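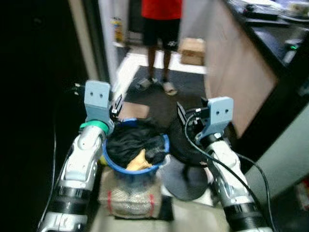 How to compare two grippers on soft cloth

Before you choose a gripper for clothes, test it on clothes. Blocks and cups are easy and they tell you little. I use the method below to compare the standard parallel jaws with the Clameo jaws.

What you need: a two-arm robot, one basket, dark and light fabric, and a notebook.

1. Fit the same type of jaws on both arms. If you mix them, you will not know which one did the work.

2. Open and close each gripper fully, 2 times. Look at the cable when the wrist turns. It must have a free loop and never pull tight.

3. Put the cloth in the basket without folding it. Start with dark fabric, which is harder for the camera.

4. Set the closing speed low and the force at 57 percent in the Starateck controller. Keep these values for every jaw.

5. Pick one piece with the left arm, pass it to the right arm, and put it down. Write "held", "slipped" or "took two pieces".

6. Repeat until you have 300 picks, then change the jaws and make another 300.

My colleague Dorin Moldovan prefers to change the jaws every 50 picks, but then the calibration must be repeated each time.

If a thin cloth slips often, check the jaw alignment first. Increase the force only after that, and start the count again from zero.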